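Recording household tasks with hand-held grippers: frequently asked questions

Who do these rules apply to?
They apply to everyone who records for Nurari in a private home, including those working through Munley.

May I use my own clothes and bedding?
Yes. Garments should be clean and free of pins. Name labels must be removed or covered before recording starts.

How should a garment be picked up?
Open both fingers fully, bring the pads down on either side of a fold, and close slowly. Buttons and zips should not be gripped.

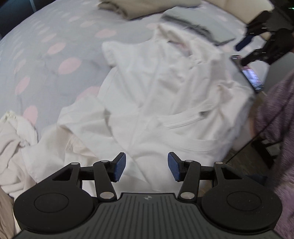 Zdeňka Slanina

May a telephone be within reach?
Yes, provided that no messages, names or photographs can be read on its screen. Recordings that show private details must be reported and will be deleted.

What about cables?
Keep them clear of the fingers and of the floor where you walk – a short cable is preferred.

How long may I work without a break?
Each session is limited to 15 minutes. Rest both hands before starting another.

Whom should I contact about a fault?
Stop work and write to Mal-soon Ryu, quoting form 652.

Last reviewed: 15 April 2026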